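Open House at the Varkau Robotics Laboratory: Gallery

The laboratory opened its doors to visitors in October, with demonstrations running from late morning until early evening.

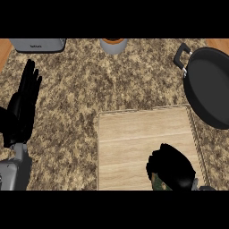 The program was arranged by Eugénie Boyer, who coordinates public events for the laboratory, with the support of the simulation group and the teaching staff. Guests were received in the main hall and taken through in parties of 31, the largest number the demonstration room can seat. Some 200 people attended over the course of the day, among them school classes, local employers and families of staff.

The demonstrations were devoted to kitchen work with two arms. This has been the principal subject of the Plumik project for the past 2 years. Much of the project's daily work is carried out in simulation, and visitors were shown it in that form on the large screen.

Kitchen workspace, simulated. Two arms reach in over a granite-patterned countertop, each with a black robotic hand. The left hand is open and the right hand is curled over a light wooden cutting board, with a dark green object partly hidden beneath the fingers.

The countertop also holds a large black pan, a small light-grey pot and a grey appliance. Staff of the Pichon teaching unit explained how the placement of such items is changed between trials, and how a layout is stored so that a trial can be repeated under the same conditions.

Each demonstration was followed by a question period. Visitors asked most often about the fingers: how far they bend, how the grip is set, and how the system chooses which hand to use. Several of the younger guests wished to know whether the arms could make breakfast. The simulation group replied that the present work concerns picking up, holding and setting down, and that complete recipes are outside the scope of the project.

A printed guide to the Plumik project was available at the entrance. The laboratory had 1,000 copies made, and the remainder may be collected from the reception desk during working hours. Teachers who would like a set for classroom use are asked to write to the events office and state the grade level.

The laboratory thanks Prarent for the loan of the screen and seating. Requests for group visits should be addressed to Eugénie Boyer at the events office.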